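The Arm in the Back of the Bike Shed

By Tumelo Mokgethi
5th October
17 comments | 135 shares 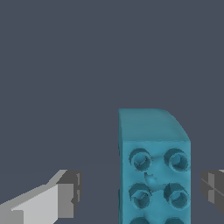
Brick between the fingers: the gripper and its teal target in simulation, with a gap still showing on either side.

I should say up front that I am not an engineer. I fix chairs. I joined the Brutby workshop for the band saw and the free coffee, and for two years I walked past the robotics corner the way you walk past a gym. Then Anathi Shezi asked if I could make her a base that wouldn't wobble, and now I spend my evenings arguing about toy bricks.

The arm is called Gitum. Anathi named it and won't say why. It has five joints, printed at the workshop on a machine that smells like burnt sugar, and it sits on a slab of beech I glued up from an old countertop (the base does not wobble, thank you very much). The goal is simple to say: pick up a chunky building brick, carry it across the table, put it down on its feet. My niece could do it before she could talk. We have been at it since last November.

What surprised me most is how little of the work happens on the table. Anathi does nearly all her practice runs in simulation, on a laptop with one hinge held together by my own epoxy. She'll sit there with a mug going cold while a gray pair of fingers closes on a teal block, over and over, in a world with nothing else in it. No table clutter, no drafts, no me leaning in to look. I found it kind of restful. I also found it a bit of a cheat, and I told her so.

"It's cheaper than knuckles," she said, and showed me the box of snapped ones.

Fair enough! We'd gone through a lot of knuckles.

The brick itself has been its own little saga. The digital version came from a scan Fiifi Frimpong made, and if you look between the studs there's a small dent that has no business being there. Fiifi calls it a scar and wants to leave it in. Anathi wanted it gone, on the theory that a simulated finger could catch on it someday and teach the arm something silly. They went back and forth for most of a pizza. It stayed. The fingers come in from the sides anyway, well clear of the studs, so I think Fiifi had the better case, though he was also holding the last slice and may have been arguing from strength.

Then there's the real thing, and the real thing is where I get useful. Printed fingers are slippery. In the simulation you type in a number for friction and the block behaves. On my beech slab the block squirted out sideways like a bar of soap and went under the drill press, where I assume it met all the others. We tried rubber bands. We tried sandpaper, which gripped beautifully and chewed up the brick. What we're using at the moment is a strip of the cork I normally put under chair legs, and I'm prouder of that cork than of some entire chairs I've made.

Wanpen Duangkaew, who looks after our wiring, had us redo all of it in September - every last cable - after one got pinched in the shoulder joint. She was right and I sulked anyway. Her bundles are so tidy now that I feel underdressed standing next to them.

So how good is it? On our last proper evening we gave Gitum 50 tries with the real brick and it managed 17 clean pickups. I whooped at every one of them. Anathi wrote the misses down in a notebook, with little drawings, and went home looking happier than I did. Most of the bad ones start the same way, with one finger touching a hair before the other and nudging the brick around. She thinks the wrist is mounted slightly crooked. I think she's being polite about my slab.

I've planed the slab since then. I also bought a better square, and I've caught myself checking the kitchen shelves with it, which my household has asked me to stop doing.

Next up is stacking, one brick on top of another, studs lined up. Anathi already has it running on the laptop, and Fiifi is scanning a second brick, a longer one, very carefully this time. I'm on cork duty. If you have offcuts, the thicker the better, leave them on the shelf by the band saw with my name on them.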